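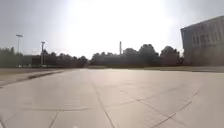 Kwesi Quartey would like the joints left alone until the autumn. The slabs have lasted this long, he told the parish council's online meeting, and another summer of sun will do them no more harm than the last one did.

The council has decided otherwise. Work to clean out and reseal the joints in the concrete at Losham will go ahead this month, after members voted by six to four to accept a price from Cantero, the surfacing firm.

The concrete is laid in large rectangular slabs with thin joints between them. Faint stains and patches of wear show on the surface, but the council's surveyor, Waltraud Ehlers, said in her January report that the slabs themselves were sound and did not need to be replaced. Her concern was the old filler, which she found had gone hard and was coming away from the sides of the joints in places.

Cantero will rake out the old material, blow the joints clean and pour in a new sealant. The contract covers 96 joints. The raised kerb and the grass strip behind it are not included, and members turned down a suggestion from Soledad Llorente that the grass should be reseeded at the same time.

The work is expected to take seven days and will be done one lane at a time, so that part of the paving stays open. Each stretch will be closed overnight while the sealant sets. Deliveries to the building will be sent by way of Plerance Road when the nearer lane is shut.

Mr Quartey also asked whether the new sealant would go soft in hot weather. Ms Ehlers said the grade chosen was meant for open ground with no shade, and that the same product had been used on the yard at Zolley.

No lines or arrows will be painted on the concrete under this contract. A separate paper on markings is to come back to members later in the year.

Residents who need access while a lane is closed should ring the parish office before work starts. Notices with the order of closures will be put up at both ends of the site.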